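25 February 2025 - gait bench, hip rehab notes

Finally got the Plundum treadmill talking to the Vesau force plates this morning, so I spent the rest of it on step timing for the post-surgery walking test.

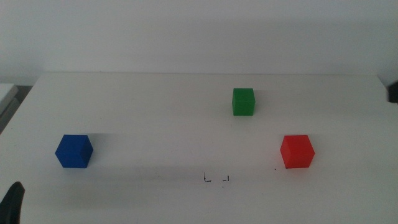
Left side keeps reading 14 ms late and I can't for the life of me see why! Swapped the cable, same thing. Dropped the sample rate from 2000 to something gentler and it got worse - so back up it went. I walked 10 laps in my old sneakers as a stand-in patient and my hip is grumbling now (ha).

Heltton want the protocol in March. Still need to ask them if cane users do the 2 minute walk or skip it.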